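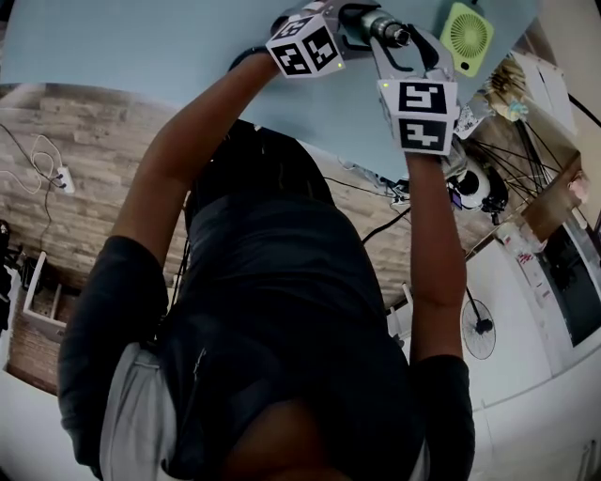
One student in the previous section asked whether a work surface has to be cleared completely before sorting begins, or whether it is enough to push things to one side. The second practice is accepted in this course, provided that the items set aside remain within sight and are dealt with before the session closes.

Course 1695: Care of Shared Work Surfaces
Unit 2, Tabletops and Cables
Fundia Learning Center, Kekura Room
Handout revised 10/4/26

Terms used in this unit

Working area: the part of the tabletop directly in front of the seated or standing person.
Margin: the corners and edges, where small items such as desk fans may stay.
Overflow: anything that has moved past the edge of the table, including cords, figurines and used paper.

Procedure

Begin with the overflow. Discard crumpled paper. Trace each cable from its plug to its device before pulling on it; a tangle should be opened from the outside. Coil cables loosely and fasten them with the Maihi ties kept in the supply drawer. Tightly wound coils will be returned for rewinding.

Small electrical items are to be switched off before they are moved.

Assignment

Prepare a plan of one tabletop you use regularly, marking the working area and the margin. Plans are worth 24 points. Read the Stindetti chapter on cord storage before the next meeting. The practical review takes place in December.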